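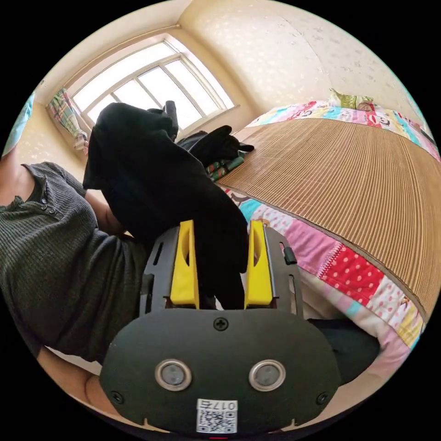 Looking after the hand-held grippers: notes from the bench

Gripper 017E came back to the Pikidham bench in August for its regular service, and since several readers have asked how we keep these tools going between visits, this month's equipment item goes through what was done to it and what we would like you to do at your end. The garment work in people's homes is hard on a gripper in ways that the block and cup tasks never were. Cloth sheds. It also pulls sideways, and a sideways pull is what loosens fingers.

Before it leaves the building

Each tool has a label with a QR code on the front housing. Scan it before anything else. The code opens the service record for that unit, and the number printed with it should match the number at the top of the record. If the label is scratched or lifting at a corner, ask for a new one and don't go by memory. Two units went out under each other's calibration files in the spring, and it took Gasine most of a week to sort the recordings.

Check the screws on the front housing next. There is one cross-head screw near the top edge and a smaller one near each lower corner. They should be snug. Use the hand driver from the kit, never the powered one. The threads go into a soft insert, and a stripped insert means a new housing.

The fingers

The yellow fingers are the part that wears fastest. They are hollow along their length so that they give a little when they close on something, and over time the thin walls on either side of the cutout start to whiten and then split. Hold each finger up to a window and flex it gently between thumb and forefinger. A pale line that goes away when you let go is fine. A pale line that stays means the finger should be changed.

017E had a pale line on the left finger, low down near the mount. Both fingers were replaced. We always change them as a pair, even when one looks new, because an old finger and a new one close at slightly different rates and the cloth creeps toward the softer side.

To change them:

Open the gripper all the way and switch it off.
Back out the mounting screw at the base of each finger and put the screws in the tray.
Slide the old fingers out along the rails. If one sticks, look for lint before you use force.
Wipe the rails with a dry cloth. No oil.
Slide the new pair in and tighten each screw until it stops, then a quarter turn more.
Switch on and run the open and close routine 22 times with nothing in the fingers.

After the last cycle, look at the tips from the front. They should meet evenly. If one leads the other, take both out and seat them again.

Lint in the side rails

This was the real problem with 017E. It had been reported as "slow to close on dark shirts," which sounded like a sensing fault, and it went to Surnari for a sensor check first. The check found nothing. When the frame was opened here, the slots in the side rails were packed with fine dark fiber for a good part of their length, and the carriage was dragging on it. Once the fiber was out, the closing time went back to what it was when the tool was issued.

So please clean the slots at the end of every day of garment work. A soft brush is enough. Brush outward, away from the housing, with the fingers open, then close them and brush the part that was covered. Compressed air is quicker but it drives the fiber deeper into the frame, and we would like people to stop using it. Fleece, towels and anything newly bought are the worst for shedding. Bedding is close behind.

Sensor windows

The two round windows on the front of the housing need a clean, dry lens cloth and nothing else. Do not use household glass spray. It leaves a film inside the silver rim that is very hard to get out. Wipe in small circles, starting at the center, and keep your thumb off the glass when you pick the tool up afterward. A thumbprint on one side is the most common reason for a drift warning.

If the warning stays on after cleaning, run the short calibration from the service menu with the tool lying on a plain surface. Don't run it on a patterned quilt or a woven mat. A bare tabletop or a clean sheet of card works well.

Setting up in a bedroom

Most garment sessions take place on or beside a bed, and a few habits save trouble later. Turn the tool on and let it sit for a few minutes before the first pick. Try the light from where you will be working, particularly with a large window behind the clothes. Strong daylight behind a dark garment gives the camera very little to work with in the folds, and moving a step to one side usually helps more than closing the curtain.

Lift slowly on the first few picks and listen. A healthy gripper makes an even hum as it closes. A tick once per cycle points to a loose finger, and a scraping sound points to the rails. In either case stop and check, as above, before going on. Buttons, drawstrings and zipper pulls can get into the cutout of a finger, so open fully and look before you reach for the next item.

When you put the tool down between picks, lay it on its back. Standing it on its fingers bends them, and a bed is a bad place to balance it anyway.

Logging and counts

At check-in 017E showed 1361 close cycles on its current counter. That is on the low side for a finger change, and we put the early wear down to the drag in the rails. The counter is reset whenever a new pair goes in, so please don't reset it yourself after a cleaning. The previous pair on the same unit reached 2117 cycles before it showed any whitening, in a stretch when it was used mostly on hard objects.

Write the count on the service record at the end of each day, along with the type of cloth handled. "Clothes" doesn't tell us much. "Cotton shirts, one fleece" does.

Spares

Pirzada has 82 finger pairs in stock as of 1 November 2019, along with housing screws and rail brushes. Brushes are free to anyone who holds a gripper, and there should be one in every case. If yours is missing, ask when you next return the tool. Housings are on a longer wait, so go easy with the driver.

Next month's item will cover charging and storage over the winter break.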